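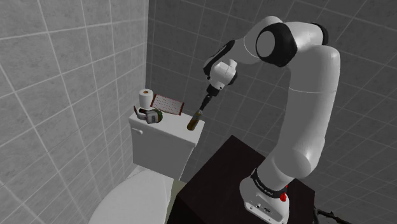 What was the fault at Girkgate?

A gripper that opened when it should have stayed closed. The arm was carrying a bottle, it lost one reading from its force sensor, and the software took the missing number to be a zero. Zero meant the bottle was already resting on something. So the fingers let go.

Bilal Hattar has told it that way many times since October, and he says he has stopped trying to make it sound more complicated. He runs testing at Skurar, the company that wrote the placing software, and he was in the building when it went wrong. We talked in the Skurar kitchen, with the test log open on his laptop.

The project is called Odska. It is meant to restock and tidy small bathrooms in care homes, setting bottles and paper on shelves and tank lids where residents can reach them. Most of the work is done in simulation. The real arm is in a mock bathroom at the Girkgate site, and new software only goes there after it has passed its runs on the computer.

"We had 3000 placements in simulation before that release went over," Hattar said. "Bottles, mostly. Bottles are the hard one. They're narrow at the bottom, and if you set one down at an angle it goes over."

The release passed. On the real arm it did 14 placements without trouble. On the next one the arm was still well above the tank lid when the gripper opened. The bottle was glass. It hit the corner of the lid and broke, and part of it went across the floor toward the doorway, where a technician was standing.

She had a cut on her shin that needed cleaning and a bandage. Hattar was firm that this should be in the article.

"I've seen it written up as 'no significant injury,'" he said. "She was bleeding. She was inside the line because our sheet told her she could be once the arm was in its placing phase. The sheet was wrong. We wrote the sheet."

I asked why the simulation had not caught it.

"The simulated sensor never misses," he said. "You ask it for a force and it gives you one, every time. The real one goes through a cable and a converter, and now and then a reading doesn't arrive. Somebody had to decide what the code does then. Whoever wrote that part put in a zero as a default, years ago, for a different gripper where it did no harm."

He would not say who it was. He said he had reviewed the file himself, twice, and gone past the line both times.

Finding the cause took longer than it should have. The first idea was that the bottle had slipped. The fingertip pads were worn and had been on the list for replacement, so they were changed and the arm was started up again the same afternoon. Nothing went wrong for the rest of the day, and the team took that as an answer.

"That's the part I'd do over," Hattar said. "We changed something, it ran fine, we wrote 'pads' in the log. The log from the drop already showed the gripper being told to open. I just hadn't scrolled down that far."

It was Zoubi, the firm that maintains the arm at Girkgate, that asked for the full command record before it would sign off on the repair. The open command was there, and just before it a blank where the force reading belonged. Hattar stopped all runs on the real arm that evening. They stayed stopped for 36 days.

The fix to the code was short. A missing reading now counts as a missing reading. The arm holds its position, keeps the fingers closed and waits for a person. The gripper also has to see the force rise over several readings in a row before it will open, and the height of the hand has to agree with the known height of the surface.

Changing the tests took most of the time. The simulation now drops readings on purpose, at random, and sometimes repeats an old one or sends it late. The first night they ran it that way, the old release let go of the bottle early in almost 1000 placements.

"I was glad to see it, in a way," Hattar said. "It meant we could have found it for the price of some electricity."

The rules at Girkgate changed too. Nobody stands inside the line while the arm has power, whatever phase it is in. Glass is out of the real bathroom, and the bottles there are plastic ones partly filled with water. The technician who was hurt wrote the new sheet and has to approve any change to it.

I asked him whether he trusted the arm now.

"I trust it to hold on to a bottle when it loses a reading," he said. "We've tested that. There's a question about what it does if the sensor drifts slowly and doesn't drop out, and we haven't finished that one. Until we do, it isn't going into a care home."

He had another set of runs due at four and went back upstairs to start them.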